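4.2 Storage and retrieval of small office supplies

The second part of the study looked at how the people in the four offices kept items that are cheap, shared and easily lost. Earlier work on office supplies has mostly dealt with purchasing (Kelemen and Osagie, 2019), and the daily handling of such items has been left to household studies. We wanted to know where staff put paper clips, rubber bands, push pins and similar items at the end of a task, and whether the place they chose matched the place where they later looked for them.

The offices were the Riltora records office, the Ima housing service, and the two Katona branches described in Section 3. All had a central supply cupboard. In three of them the cupboard was in a hallway, and in the Ima office it was next to the printer. Staff were not told to change anything during the diary period. The only instruction was to write a line in the paper diary each time they took a small item from somewhere other than their own desk, and each time they put one back.

We received 144 diaries, of which 116 were complete enough to use. The rest were missing more than two full working days, or had been filled in at one sitting on the last afternoon, as the writers told us themselves. We kept the comments from these diaries but left them out of the counts.

The most common place to return an item was the nearest flat surface. This held in every office and for every type of item except scissors, which tended to go back to a named person's desk. Several writers said they meant to take the items to the cupboard later in the day. The diaries show few such trips. One records clerk wrote that she walked past the cupboard on her way to lunch with a pocket full of clips and remembered them on the bus home.

Retrieval followed a different pattern. When people needed a clip or a pin, they went first to their own drawer, then to a neighbor, and to the cupboard last. Those who had worked in the office for more than five years asked a neighbor less often. In the follow-up interviews they described private stocks - a mug, a tobacco tin, the lid of a jar - built up over time from items that came in attached to other people's papers. These stocks were rarely mentioned in the diaries, probably because the writers saw them as part of their own desk. Our count of "own desk" retrievals should be read with this in mind.

Color had some effect. In the second Katona branch, two teams had agreed to use clips of different colors for incoming and outgoing files. The agreement was still known to all members when we visited in February, but the clips themselves had mixed. Team members explained that a file passed on to the other team took its clip with it, and that sorting them again was a job for a slow afternoon. When clips were gathered from shared tables, they were gathered by the handful without regard to color. Figure 3 shows clips of two colors in one pile.
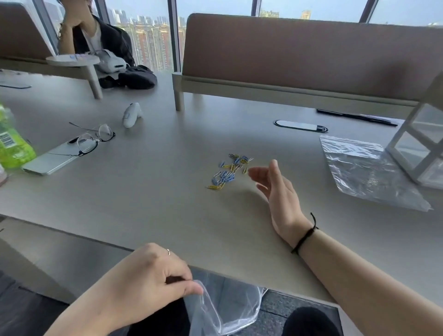 Figure 3. Pale blue and yellow paper clips in a loose pile on a tabletop, with an open hand reaching toward them.

Mixed colors did not seem to trouble anyone in daily work. Of the people interviewed, most said they looked at the label on a file and ignored the clip. Two supervisors disagreed and felt that the color rule had saved time in its first weeks. We have no records from those weeks and can't say which view is closer to the truth.

The Ima office stood apart in one respect. With the cupboard beside the printer, staff returned items while waiting for a print job, and surface returns were less common than elsewhere. The same effect was reported for stationery trays in the Bruveck survey, although that survey covered a single large building and used observers in place of diaries. Distance to the cupboard may matter less than whether people have a reason to stand near it.

Two limits of the diary method apply here. Writing down a return may itself remind a person to make one, so the true share of surface returns is likely higher than the share we found. Second, the diaries say little about items that were simply dropped or swept up. Cleaning staff took part in the interviews but did not keep diaries, and their accounts are discussed in Section 4.3.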